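Course Notes, Unit 5: Two-Arm Handover
Robot Software Lab, Gustine

Reading before class: the Unit 4 notes on joint control, and the first part of the planner guide on the course page. Bring your workspace from last week. If your build was broken on Friday, fix it before the lab hour starts.

5.1 What a handover is

A handover moves a part from one gripper to another without setting it down. For a short time both grippers hold the part. That period is called the shared hold. Most of the trouble in this unit comes from the shared hold, so most of these notes are about it.

With one arm, a small position error usually does no harm. The part ends up a few millimeters off, and the next step corrects for it. During a shared hold the two arms and the part form a closed loop. If the left arm thinks the part is in one place and the right arm thinks it is in another, both position controllers push toward their own answer. The motors heat up, the part bends or slips, and sooner or later one of the drives trips.

5.2 Frames

Each arm reports its gripper pose in its own base frame. The planner works in a single cell frame. You need one fixed transform per base to get from one to the other, and you get those from calibration. Do not type them in from a drawing. The bases get unbolted and put back between terms, and the drawing does not change when that happens.

Store the transforms in cell.yaml and nowhere else. In the past, groups have kept a second copy in the perception node, updated one of them, and lost a whole lab hour finding out.

5.3 The state machine

Our handover code, Durkance, uses these states:

APPROACH. The giver carries the part to the meeting pose. The receiver moves to a standoff pose on the other side with its gripper open.

ALIGN. The receiver moves in along a straight line. Speed is limited. The giver holds still.

CLOSE. The receiver closes until it reads a stable grip or times out.

SHARED. Both grippers are closed. Both arms switch from position control to compliant control. No planned motion is allowed in this state.

RELEASE. The giver opens.

RETREAT. The giver backs out along the line of its own fingers, then both arms go back to position control.

A fault in APPROACH or ALIGN sends the receiver back to standoff. A fault in CLOSE opens the receiver and leaves the giver closed. A fault in SHARED stops both arms and keeps both grippers closed until an operator clears it. Students often want SHARED to open one side by itself. The software does not know at that point which side has the better grip.

5.4 Timing

The state machine ticks every 10 ms. SHARED lasts 400 ms by default. You can change it with the shared_hold_ms parameter, but the grip reading needs time to settle after the mode switch, and short values give false readings.

Both arm drivers must run from the same clock. Check this with the Poulain log viewer by opening both joint streams on one time axis. If the streams drift apart over a run, the clock setting is wrong in one driver.

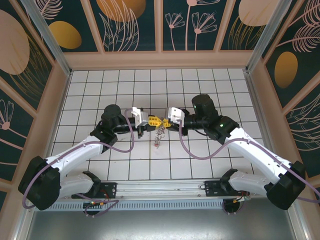
Photo: Zendberg Robot Software Lab, course archive

Grippers that meet face to face, with a yellow part between them, give a simple retreat: the giver backs straight out. The elbows stay far out to each side, which keeps the upper links clear of one another. Look also at the purple cables. They are not in the collision model. The planner treats each arm as its rigid links plus the gripper, so a path it calls free can still drag a cable loop across the other wrist. For now we handle this with a limit on wrist rotation, set in the arm profile.

5.5 Seeing the part

The part tracker fits a known shape to the camera image. It works well while the part is in one gripper. In a shared hold, fingers cover the part from both sides and the fit gets worse. Do not use tracker output in CLOSE or SHARED. Freeze the last good pose at the end of ALIGN and carry it forward using the giver's joint readings.

5.6 Lab work

1. Calibrate both bases and write the results to cell.yaml.
2. Run the handover in simulation with the default settings. Save the log.
3. Add an error of 5 mm to the receiver's base transform and run again. Plot the joint effort for both arms during SHARED.
4. Repeat step 3 with compliant control turned off. Do this one in simulation only.
5. Write the fault handler for CLOSE. The stub is in handover_faults.py, and 11 tests come with it. All of them must pass before you book time on the cell.

Hand in the logs, the plots and your fault handler as one archive. Name the file with your group number.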